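How to Eat Toast at a Coffee Table Without Regretting It

Filed under: Small Domestic Skills
29 July 2024

The dining table is full of mail. It has been full of mail since we moved in. So breakfast happens at the coffee table, which was designed for magazines and one tasteful bowl, and which sits at the height of your shins. I have eaten toast this way for years and have ruined only one rug (a Flornel, cream, my own fault for buying cream).

What you need

Bread, sliced about as thick as your thumb is wide
A toaster you trust
A small plate per person
A butter knife
A damp cloth, already within reach

Step 1. Toast it less than you want to.
Dark toast shatters. On my old Drodeck toaster the dial goes up to 5, and anything past the middle sends crumbs into the next room. Aim for pale in the center with some color at the crust. You want a slice that bends a little before it gives up.

Step 2. Let it stand.
Prop two slices against each other on the counter like a tent, for as long as it takes to find the jam. Toast laid flat on a cold plate steams itself soggy underneath, and soggy toast folds in your hand at the worst point of the journey.

Step 3. Butter in the kitchen.
All spreading gets done standing up, at a proper counter. A low table makes you hunch, and hunched people press too hard and go straight through the bread. Stop short of the crust on all sides. That dry border is your handle.

Step 4. Plate first, then toast.
Carry the plates out and put them down before anybody gets a slice. If your table has a glass top, set the plate well in from the edge, because glass is slippery and knees are careless. If there is weaving under the glass, check for gaps along the rim – crumbs that get in there are yours until you lift the whole top off. I did this once in July and found most of a cracker.

Step 5. Hold it by the crust.
Thumb below, fingers above, butter facing the ceiling. Pinch the edge and leave the middle alone. Passing a slice to someone in a deep armchair? Keep it level and don't let go until they have properly taken hold. Wicker seats in particular swallow crumbs, and no vacuum attachment known to me gets them back out.

Step 6. Lean over the plate.
Bring your face to the plate. It looks undignified and it works.

Step 7. Wipe toward yourself.
Use the damp cloth and sweep the crumbs into your other hand. Wiping away from yourself simply gives them to whoever is sitting opposite.

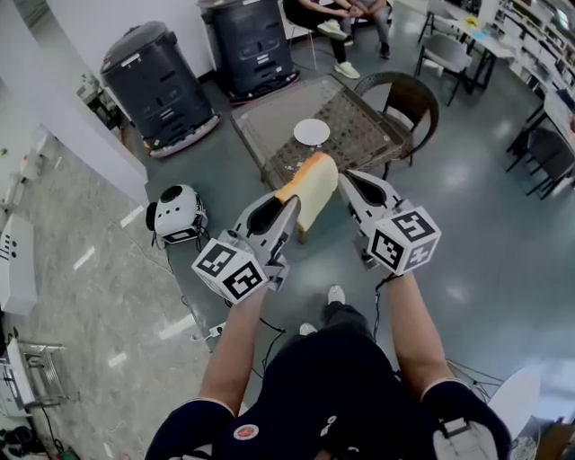
Wilma Swanson: I'd go further on Step 3 and skip butter on the outer half inch altogether. Also, a stiff paintbrush gets crumbs out of wicker. Turn the chair upside down first and do it on the porch.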